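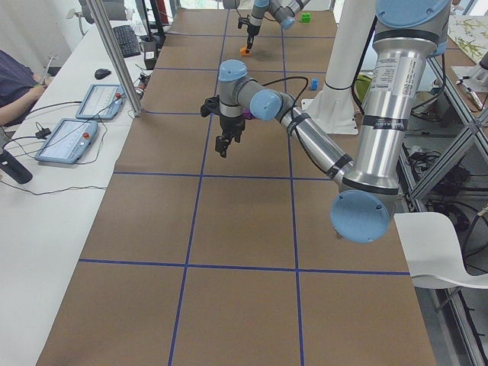 Brown paper and blue tape on a long table

How do I lay out a grid for a seed swap without ruining the table?
Posted by Jaruwan Inthanon, 30/07/2024

I've been put in charge of tables for our seed swap in Hutton, mostly by missing the meeting. We expect 300 packets and I want each kind of vegetable in its own rectangle. Last January we used index cards and by noon the beans had annexed the squash. The hall tables are varnished and the hall is touchy about them. What goes down first, and what kind of tape?

Rajkumari Sengar
Brown kraft paper off a roll, one continuous piece. Fold it under the ends and tape it to itself underneath, so nothing sticky ever meets the varnish. Then do all your long lines first, end to end, and the short ones across them. Measure from the same edge every time. I once measured from both and ended up with a column fit only for chives. Use painter's tape in a dark color that shows up on the paper, and write the names on the tape with a paint pen. Make the tomato box twice the size you think. Everyone brings tomatoes.

Muammer Akyol
We just use muffin tins.

Charoen Tanasarn
Seconding the paper. A 70 foot roll did our whole hall in Plinley with enough left over to wrap my nephew's birthday present, which he noticed. Skip masking tape, it curls up by lunch. And put the peppers far away from the tomatoes or you'll be sorting lookalike envelopes until dark.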